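Notes on refitting overhead covers and trim panels, revised 07/06/2025.

These apply to molded covers in plastic or rubberized material that sit against a painted ceiling or wall: boxed-in pipework, duct housings, the shroud over a workshop extractor. Flat hardboard panels behave differently and are not covered.

## Before taking anything down

- Mark the panel and the ceiling with a short strip of masking tape across the joint, then cut the tape along the seam. The two halves give the alignment for refitting.
- Number the tape pairs. On a long cover, 4 pairs are enough.
- Bag the fasteners by position. Screws at the wall end are often longer than the rest.
- Wear eye protection. Dust collects behind the rim and falls when the edge opens.

## Cleaning the edge

A rolled rim holds dust along its seam, and the dust keeps the panel from seating. Run a dry, soft brush along the full length first. Follow with a cloth dampened in water with a drop of dish soap, wrung out hard. Leave it for 20 minutes before refitting.

Solvent cleaners dull a matte surface and leave a tide line. Amos Park tested the Zositz degreaser on an offcut and got a shiny patch that did not buff out. Pale scratches can sometimes be reduced with a plastic trim dressing, applied thinly and wiped off; deep ones stay. Magic-type foam sponges are abrasive and should be kept off dark finishes.

## Supporting the weight

Measure the cover before choosing props. Ours is 610 mm across at the widest point and drops 303 mm from the ceiling, and one person can hold it only for short periods. A padded prop under the lower section takes most of the load. Rosalind Strickland uses a length of closet rod with a folded towel taped over the end — cheap, and it leaves no dents.

## Seating the rim

Start at one end and work along the seam. Trying to push the middle home first bows the panel and springs the ends.

1. Pinch the rim between finger and thumb where it meets the ceiling.
2. Keep the other palm flat on the body of the panel, lower down, and press steadily.
3. Move both hands along by a hand's width and repeat.

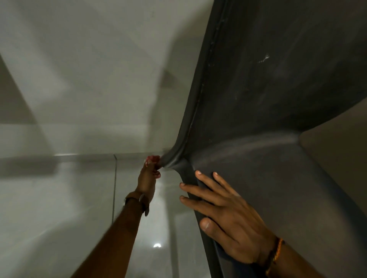 Fingertip pressure alone will not close a stiff rim. The flat hand does the pushing, and the pinching hand only guides the edge and feels for gaps. If the rim lifts again behind you, stop and check for a trapped fastener or a ridge of old paint. Scrape paint ridges with a plastic blade held nearly flat.

Fit the screws finger-tight along the whole cover, check the tape marks, then tighten from the center outward. A power driver strips molded holes quickly — use a hand screwdriver for the last turns.

Recheck the seam in January, when heated air is dry and small gaps open. Record any gap wider than a credit card.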